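Progress report to the Yule program office
Project: Makby, two-armed handling of small hardware
Period: July to November 2018

Thank you again for your patience over the summer, and for the kind note after our last report. We have a good deal more to tell you this time, and most of it is cheerful.

As you may remember, every demonstration in Makby is given by remote control. An operator drives the arms through the task from start to finish, and we save what the arms did along with the camera views.
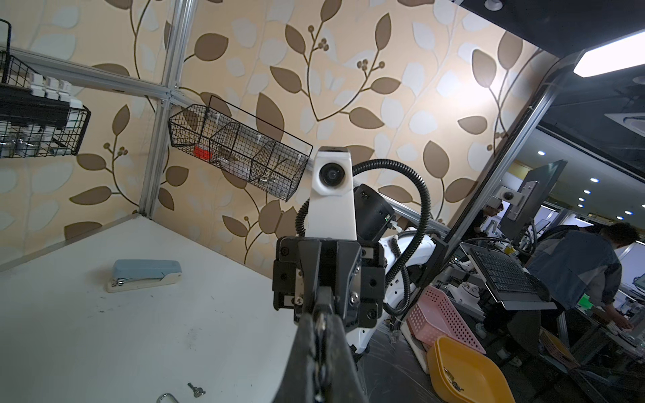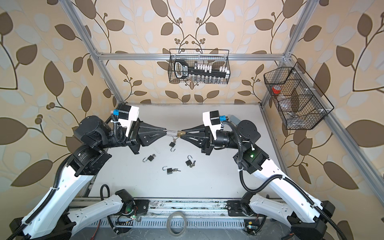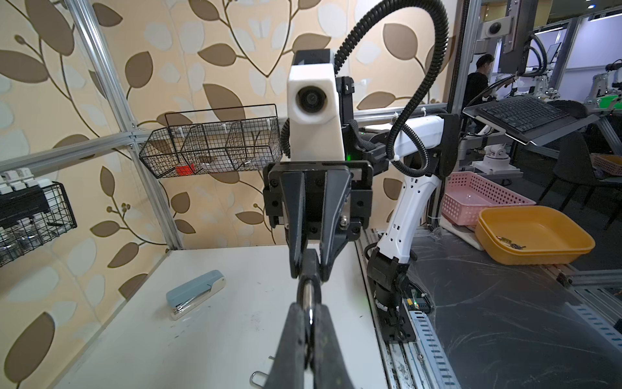
Camera views from the Makby bench; the second has both arms at a small brass padlock.

We had promised you 1,000 saved demonstrations by the end of this period, and I am very happy to say we have 1,497! Of these, 500 are padlock work, the part we were most nervous about when we wrote the proposal. Small locks ask a lot of an operator, and our first tries in July were slow going. What helped most was letting people practice for a good while before we saved anything — I wish we had planned for that from the beginning, and the next schedule has it written in.

Two things are behind. The Prollix software still loses its place now and then when a long session is saved, and we have had to throw out some nice runs on that account. The written guide for new operators is also only half done, and I would like to ask for a little more time on it.

For the next period we plan to start training on the padlock set and send the first results to Erura for an outside look. We have not asked for any change to the budget.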